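Section 3: Setting up the rack and tray

If you've come straight to this section because the table is already built, good for you, I would have done the same. Have a quick look back at Section 2 anyway and make sure the four corner bolts got their final turn. I skipped that on my first Drirkel table and spent a whole evening wondering why everything leaned a little to the left.

What you need in front of you now is the rack (stem, crossbar and pegs), the oval tray, the small hex key from the Fikine hardware bag, and a soft cloth. You don't need the big wrench again, so put it away before it rolls off and lands on your foot.

Before you start

Wipe the tabletop down with a barely damp cloth and let it dry completely. Sawdust likes to hide near the cable hole, and if you set the rack base down on grit you'll scratch the finish the first time you turn it. I use an old T-shirt. Paper towels leave fuzz behind, at least the cheap ones I buy.

CAUTION: Don't use furniture polish on the top before the rack goes on. It makes the wood slippery and the base will creep every time you hang something up. If you already polished it, a little dish soap and warm water takes it off.

Putting the rack together

1. Stand the stem upright and find the side with the flat spot near the top. That side faces you.

2. Slide the crossbar onto the stem until it stops. It should go on by hand. If you find yourself reaching for a mallet, take it off, turn it end for end and try again.

3. Tighten the set screw with the hex key until it's snug, then give it one more quarter turn. Please stop there! The threads are small and I've stripped one, and then I got to wait until December for a replacement from Eto.

4. Push the pegs up into the underside of the crossbar. They hang straight down. Each one clicks when it's home, though the click is pretty quiet, so tug on it gently if you weren't listening.

NOTE: The pegs are all the same, so it doesn't matter which goes where. The older printed sheet (form 984) talks about a "long peg" for the outside position. That was for a different rack and you can ignore it.

Placing the rack and the tray

5. Set the rack toward the back of the table and turn it until the crossbar runs parallel with the back edge. I eyeball this from the front, standing up, and it comes out fine.

6. Leave the round cable hole clear. It's easy to forget about it until you want to run a lamp cord through, and by then you've got the rack loaded up and don't feel like moving anything.

7. Put the tray directly in front of the rack, with the long side toward you. Slide it back until it's close to the stem, so that whatever slips off a peg has a decent chance of landing in it.

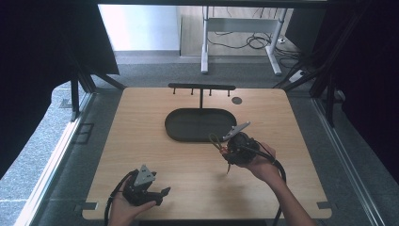 8. Step back and look at it from where you normally sit. Can you reach the far peg without leaning over the tray? If you can't, bring the rack and tray forward together, about 5 inches at most. Any farther and you start losing the work space up front, and that's the part of the table you'll use most.

9. Once you're happy with the spot, put a bit of painter's tape on the tabletop to mark it. You'll want to lift everything off when you clean, and it's a pain to find the same position again.

A word about the tray

I went back and forth on whether to stick the tray down. Geerts sells little adhesive dots for exactly this (part 349, in the same drawer of the catalog as the felt feet), and they do hold. But I like being able to pick the tray up and dump it out, so mine just sits there loose. If you have kids or a cat, use the dots. Two under each long side is plenty.

Don't put hot things in it. It's a catch-all tray for keys, clips and bits of string, and I don't know what a hot mug would do to it or to the wood underneath. I'd like to keep not knowing.

Hanging things up

Start with something light, like a ring of keys or a small pair of scissors, and hang it on one of the inside pegs. Then work your way outward. If you load one end of the crossbar first, the rack can tip, especially if you bump the table - and everyone bumps the table. Keep the heavier items close to the stem and match them side to side as best you can.

CAUTION: Never hang a bag on the rack. I know it looks like a place for a bag. Bags go on the hook under the table (see Section 4).

If something isn't right

The crossbar turns when you hang something on one end. The set screw is loose, or you tightened it before the crossbar was all the way down. Loosen it, push down, tighten again.

The rack rocks. Check underneath for grit first. If the base is clean, check whether the table itself is level, since it's usually the table. The feet screw in and out by hand.

A peg keeps dropping out. Wipe the top of the peg and the hole with a dry cloth and push it back in. If it still drops, swap it with its neighbor and see whether the trouble follows the peg or stays with the hole. A bad peg is a cheap fix. A bad hole means a new crossbar.

Next up is the under-table hook, and for that you'll need the big wrench back out. Sorry.

Section last revised 30 Jul 2022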